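This site uses cookies to improve your visit. By continuing to browse you agree to our use of cookies. Accept / Manage settings

Astach Building Shared Rooms Group
Minutes of the regular meeting, November 12, 2019
Held in the ground floor meeting room

Present: the chair, the secretary, the room coordinator, and members from the morning and evening user groups. Apologies were received from the Saturday group.

1. Minutes of the last meeting

Approved with one correction. Item 5 should read "north stairs" and not "north door."

2. Matters arising

The lock on the supply cabinet has been replaced. Keys are with the front desk and must be signed out. The old keys should be handed in.

The request for a second coat rack in the hallway was turned down by the building on fire grounds. A row of wall hooks is allowed and the coordinator will get a price.

The dripping faucet in the kitchenette was looked at and has a new washer. Members from the evening group said it still drips if it is not turned off firmly. Coordinator to report it again.

3. Room 8: tables and mats

The coordinator reported on the change from bare tabletops to mats. The white tops had been picking up scratches and glue marks, and the building had asked the group to protect them. Dark mats were ordered through Nastari and put down last month.

Comments from the user groups were mostly good. The large mat covers most of the table, and light-colored parts are much easier to find on it than they were on the bare white top. The morning group finds the room less tiring under the ceiling lights now that the tables reflect less. The evening group said that dust and thread show up badly and that the mats need wiping more often than expected. 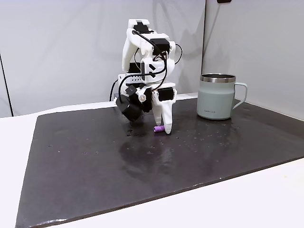

Room 8, large mat on the white table, with a small purple piece lying on it.

There was a discussion about the strip of table left uncovered. One member asked for a bigger mat that would reach every edge. The coordinator said the next size up would hang over the sides and be caught by chairs. It was agreed to keep the present size. Cups and bottles are to be kept off the table altogether, including the uncovered strip.

The question of cleaning was then taken. The supplier's sheet says a damp cloth and mild soap. Someone has been using the spray from the kitchenette, which leaves streaks. The spray is to stay in the kitchenette. Cloths for Room 8 will be kept in the top drawer of the supply cabinet.

Small items on the mats were raised by both groups. Pieces are to go back in the parts trays at the end of each session. Anything found with no obvious tray goes in the jar on the windowsill, and the jar will be emptied at the end of the month. The Saturday group had sent a note asking for a longer period, but this was not agreed.

Action: coordinator to buy cloths. Secretary to post a short cleaning notice inside the door.

4. Walls

The white walls in Room 8 have been marked by chair backs. A rail at chair height was suggested, and also simply moving the tables out from the wall. Members felt the second should be tried first. Tables used by the morning group will be moved out before the next meeting. The paint left over from the summer is in the basement and can be used for touch-ups if it has not dried out.

5. Storage

The offer of used shelving from Cisto was discussed. The shelves are free but would have to be collected. The measurements given are 54 inches wide, and the alcove is wide enough. Accepted, provided a van can be borrowed. The evening group will ask.

The lower drawers of the supply cabinet are full of old catalogs. It was agreed that these can be recycled. Anyone who wants one should take it by the end of the month.

6. Money

The balance stands at $1,823 after payment for the mats. The invoice from Villaseñor for the floor wax has not come in yet. No spending over $23 is to be made without a word to the chair first. The evening group asked whether this includes coffee. It does.

7. Bookings

The booking sheet will stay on paper through December. Two sessions overlapped last month when a line was written in below the bottom of the page. Users are asked to start a new page. Morning bookings end at noon and the room should be clear for the next group by then.

8. Any other business

The window nearest the door does not close all the way. Reported to the building twice already. The chair will call.

A member asked for the clock to be set back. It is still on summer time. Done after the meeting.

9. Next meeting

Second Tuesday in December, same room, same time. Items for the agenda to the secretary one week ahead.

Meeting closed at 7:40 p.m.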